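纸杯去了哪里：Engelbrecht楼饮料杯使用情况的调查
中文写作与社会调查课 期末项目报告
小组成员：Aurelia Leitner、Meinrad Gruber、Mostafa Bouazza
执笔：Aurelia Leitner
指导老师：Burgi Zürcher

一、为什么选择这个题目

我们三个人每天都在Engelbrecht楼上课。楼下有一家咖啡店，名字叫Cusia。上午的课一节是90分钟，课间休息的时候，很多同学下楼买一杯咖啡，然后拿着杯子回教室。下课以后，教室门口的垃圾桶常常是满的，最上面几乎都是纸杯。有时候桶的盖子关不上，后来的人就把杯子放在桶旁边的地上。

开始的时候，我们想写的题目是“大学生的环保意识”。Zürcher老师看了我们的计划，觉得这个题目太大，问我们能不能找一件每天可以看见的东西。Mostafa当时手里正好拿着一个纸杯，所以我们就决定写纸杯。

我们想回答三个问题。第一，在这栋楼里，喝饮料的人为什么选择纸杯，而不选择自己的杯子？第二，纸杯用完以后放进了哪一个垃圾桶？第三，咖啡店的借杯服务为什么用的人很少？

二、背景

Cusia有三种卖饮料的方式。第一种是用店里的瓷杯，客人要坐在店里喝。第二种是纸杯，可以带走，不另外收钱。第三种是一个叫Endier的借杯服务：客人先付押金，拿到一个可以洗的杯子，喝完以后把杯子还到店里，押金就退给客人。如果客人自己带杯子，店员也愿意装，但是价格没有变化。

在调查以前，我们对纸杯有一个错误的理解。我们以为纸杯是纸，所以应该放进废纸桶。后来我们去问了负责这栋楼清洁工作的Reto Egger先生。他告诉我们，为了不漏水，一般的纸杯里面有一层很薄的塑料，而且杯子里常常还有剩下的咖啡。在我们学校，用过的纸杯要放进普通垃圾桶。如果废纸桶里有很多带着咖啡的杯子，整袋废纸都会变脏，有时候只好一起当作普通垃圾处理。

这个情况我们三个人以前都不知道。我自己在这里学习了两年，一直把纸杯放进废纸桶，心里还觉得自己做得很好。

三、调查的方法

我们用了三种方法，时间一共是5个星期。

第一种方法是看垃圾桶。在中午清洁以前，我们戴着手套，检查二楼走廊的垃圾桶，记录纸杯在哪一种桶里。每次都由两个人一起做，一个人看，一个人写，这样比较不容易写错。同一个杯子不会记录两次，因为检查以后Egger先生的同事马上把袋子拿走。

第二种方法是采访。我们在店门口和走廊里采访了26个人，有学生，也有老师和办公室的工作人员。采访用中文、德语或者法语，看对方喜欢说哪一种。每次采访很短，大部分人是一边等咖啡一边回答的。我们没有问名字，只问了他们多长时间买一次饮料、用什么杯子、为什么。

第三种方法是观察借杯服务。Meinrad自己用了Endier的杯子，从第一个星期用到最后一个星期，每天写一点笔记。我们觉得，如果自己没有用过，就很难明白别人为什么不用。

在正式开始以前，我们先试了一次。那次试验不太成功：我们的表格里只有“废纸”和“其他”两栏，可是走廊里还有放塑料瓶的桶，里面也有纸杯。Mostafa后来重新画了表格，增加了“瓶子桶”和“桶外面”两栏。“桶外面”的意思是窗台、暖气上面、楼梯和地上。
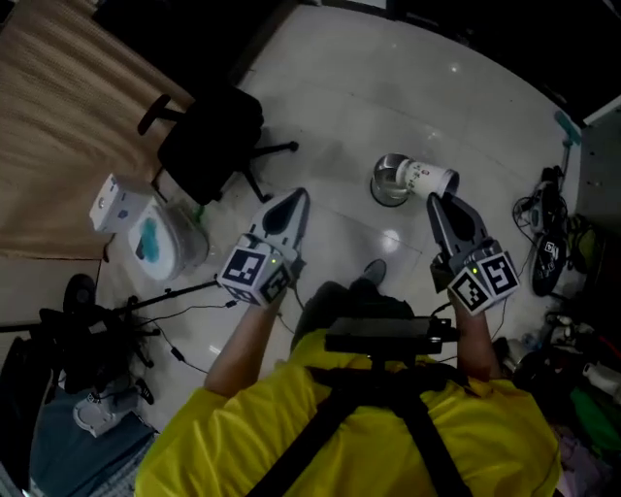
人文与社会学院 中文系 学生项目组

四、垃圾桶里的结果

在调查的时间里，我们一共记录了447个纸杯。数量最多的地方是废纸桶，第二是普通垃圾桶。瓶子桶里的杯子比较少，但是每次检查都有。在桶外面，杯子最多的地方是二楼的窗台，靠近大教室的那一边。

有一件事情让我们觉得意外。废纸桶和普通垃圾桶放在一起的时候，人们还是比较喜欢用废纸桶。我们本来以为，人们会用离自己最近的桶。可是在楼梯旁边，普通垃圾桶离门更近，废纸桶里的杯子还是更多。从采访里我们知道了原因：很多人跟我们一样，觉得“纸杯是纸”。有一位老师说，她每次都把塑料盖子拿下来，盖子放进普通垃圾桶，杯子放进废纸桶。她很认真地做这件事，听了我们的解释以后，她有一点儿失望。

杯子里面剩下的饮料也是一个问题。我们没有量过剩下多少，所以不能给出数字，但是检查的时候，袋子底下常常有水。下雨天这种情况更明显，可能是因为热饮料卖得多，可是我们的记录不够，不能证明这个想法。

五、采访的结果

回答“为什么用纸杯”的时候，人们说得最多的是时间。课间休息不长，排队要用掉一大半，没有时间坐在店里用瓷杯喝。还有人说，他们买饮料不是计划好的，是上课上到一半觉得困，才想到要买，所以早上出门的时候没有带杯子。

有自己的杯子但是不带的人也不少。他们给的理由很实际：杯子放在包里太重；盖子关不紧，怕书和电脑弄湿；喝完以后没有地方洗。最后这个理由我们特别去看了。二楼的洗手间有水池，可是水龙头很低，高一点的杯子放不进去。三楼有一个小厨房，不过那里只有工作人员可以用。

一位在办公室工作的女士给我们看了她的保温杯，牌子是Ameo，她已经用了很多年，杯子外面有好几个坑。她说办公室的人带杯子比学生容易，因为他们有自己的桌子，杯子可以一直放在那里。我们觉得她说得很对。学生每节课换一个教室，所有的东西都要带在身上。所以，只说“学生没有环保意识”是不公平的。

也有人不同意我们的题目。一个学物理的同学说，跟坐飞机比，一个纸杯是很小的事情，我们应该研究更重要的问题。我们把他的意见写在这里，是因为另外几个人也说过差不多的话。我们的看法是，飞机的问题当然更大，但是我们的项目只有一个学期，纸杯是我们能够仔细看的东西。

六、Meinrad的借杯笔记

Meinrad的笔记写得很长，我只选几个地方，语言稍微改了一下。

“第一天。我问店员有没有Endier的杯子。她要到后面去拿，后面排队的人看着我。押金只能付现金，我没有现金，Mostafa借给我了。”

“第二个星期。现在店员认识我，她看见我就去拿杯子。咖啡的味道比在纸杯里好，也可能是我的感觉。今天下课的时候店已经关门，我只好把杯子带回家，在家里洗了。”

“第三个星期。我忘记还杯子，现在我有两个。我的室友用其中一个放牙刷。”

“最后一个星期。我已经习惯了，不过如果没有这个项目，我在第一天就不会再用了。”

从这些笔记可以看到，借杯服务的困难主要在开始的时候。杯子放在后面，客人看不见；押金要付现金，但是大部分学生买咖啡用手机或者卡；店下午四点关门，晚一点下课的人没有地方还杯子。在采访的人里面，有些人在这里学习了很久，却从来没有听说过Endier。

七、讨论

我们原来想，这个报告的最后应该建议大家都带自己的杯子。做完调查以后，我们觉得这样写太简单。人们用什么杯子，跟他们的想法有关系，可是跟水池的高低、店的开门时间和押金的付法也有很大的关系。

我们有下面几个建议，已经请Zürcher老师看过。

在废纸桶上贴一张清楚的图，说明纸杯不能放在这里。现在桶上只写着“纸”，一个外国学生，甚至一个本地学生，看了这个字都会把纸杯放进去。Egger先生说贴图没有问题，只要大小合适，而且不用很难撕的胶。

请Cusia把Endier的杯子放在柜台前面，让客人可以看见。我们跟店里谈过一次，店长说柜台的地方很小，要先把放点心的架子移开，她会考虑。

在二楼走廊放一个还杯子的箱子。这个建议比较难，因为箱子里的杯子没有洗，天气热的时候会有味道，也要有人每天来拿。我们还没有找到好的办法。

关于自己带杯子的人应不应该便宜一点，我们三个人的意见不一样。Mostafa认为便宜一点最有用。Meinrad认为学生不会为了很少的钱背一个杯子。我没有决定，因为我们的采访里没有问这个问题，这是我们问卷的一个缺点。

八、调查的不足

我们只看了一层楼的垃圾桶，别的楼层可能不一样。一楼离咖啡店更近，那里的人也许喝得更快，杯子放在别的地方。另外，我们都在中午检查，下午的杯子没有记录。采访的人也不是随便选的，愿意停下来跟我们说话的，可能本来就是对这个题目有兴趣的人，或者是没有急事的人。

语言方面也有一个小问题。我们用三种语言采访，然后都翻译成中文。德语里的一个词可以指瓷杯，也可以指带把的大杯子，翻译的时候我们不是每次都知道对方说的是哪一种。遇到这种情况，我们只写“杯子”。

还有，Egger先生的同事知道我们在做调查，有一次把袋子提前拿走了，那天的记录是空的，我们没有补。

九、分工和感谢

Mostafa设计了表格，整理了垃圾桶的记录。Meinrad做了大部分德语采访，写了借杯笔记。我做了中文和法语采访，写了这个报告。初稿写完以后，Zürcher老师改正了一些语法，特别是“了”的用法，如果还有错误，是我自己的。

我们感谢Reto Egger先生，他每次都等我们检查完才工作。也感谢Cusia的店员回答我们的问题。表格和没有名字的采访记录保存在中文系的办公室，下个学期的同学如果想继续做这个题目，可以向Zürcher老师借。Meinrad的两个杯子已经还了。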